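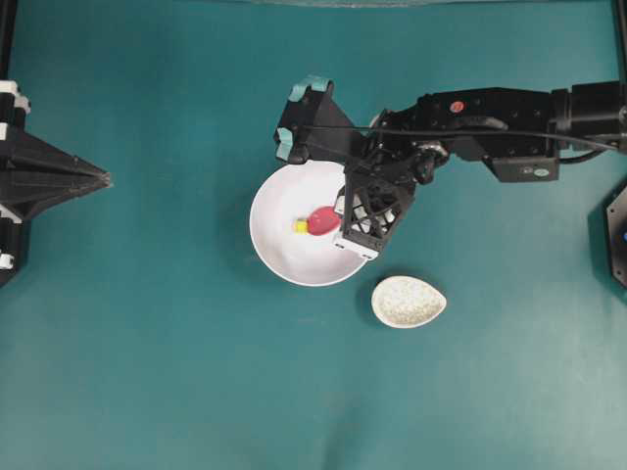
About Rakness

Rakness is a small company that puts together dishes, table covers and play food for preschools, home daycares and families. We started in a rented room behind a print shop with 17 items on the price list. Today the list has over 200, and most of it still comes down to the same things: a bowl, a smaller dish, something to put in them, and a cloth to set them on.

The company was founded by Tekle Shiferaw, who had spent years running the kitchen corner of a preschool. The sets he could buy then were either made for adults and too heavy, or made as toys and too small to use for real snacks. He began buying plain dishes one at a time and sorting them into sets himself. Other teachers asked where he had found them, and he began filling orders for them in the evenings.

What we make and sell

Our main line is called Hunt. It is a range of tableware for sorting, serving and pretend cooking. The round bowls are wide and shallow, with a glossy finish that wipes clean. We keep them white so that a child can see right away what is inside. The bowls come in two widths and are sold singly or in a set.

The side dishes are smaller and come in shapes that are not round. The leaf dish is the one we sell most often. It is off-white with gray and beige flecks and narrows to a point at one end, and small children find the point useful for pouring out beads or dry beans. Teachers also use it as the "from" dish in transfer work, with the white bowl as the "to" dish. We did not plan it that way, but the instruction card now shows both.

Forico is our play food line. The pieces are small, rounded and brightly colored, usually in no more than two colors each, so they are easy to name and easy to spot when they roll under a shelf. Forico pieces are meant for children age 3 and up. Please do not use them with younger children, even under supervision.

We also sell table covers. These are plain, with no print and no border, because a busy pattern makes it harder for a child to find a small piece. Teal-green is the color we use in our own workroom. The covers arrive folded and will have creases for the first few days. They can be ironed on low from the back, though most of our customers just leave them on the table until they settle.

How we choose things

Every new dish spends time in the workroom before it goes on the list. We set it on a covered table next to the dishes we already have and use it. We look at whether the rim is comfortable to hold, whether it slides when it is bumped, and whether it stacks. If a dish tips when a child leans on one side of it, we send it back. We turned down a very nice oval bowl last September for that reason and are still asked about it.

Colors are checked in daylight and again under the kind of ceiling lights most classrooms have. Reds in particular can look brown under some tubes.

We do not change a dish once it is in a set unless the supplier stops making it. Schools break things, and they need to be able to order a single replacement that matches — this matters more to them than a new design every year.

Where we work

Our workroom and stockroom are on the ground floor of the old Zundinham building, with the loading door on the side street. Orders are packed by hand in recycled paper. Each dish is wrapped separately, and play food goes in a cloth bag placed inside the largest bowl. Orders received before 2 p.m. normally leave the same day.

Visitors are welcome if they write ahead. There is a shelf of seconds by the door with small glaze marks and odd sizes, sold at a lower price and not listed online.

Schools and daycares

We offer account terms to schools, licensed daycares and libraries. Tell us how many children sit at one table and we will suggest a set. Replacement pieces for any Hunt set can be ordered at any time, with no minimum. Broken on arrival is replaced free — send us a note with the order number and keep the pieces until you hear back.

Related pages
Hunt tableware: sizes and care
Forico play food by color
Table covers: washing and ironing
Ordering replacement pieces
School accounts
Visiting the Zundinham workroom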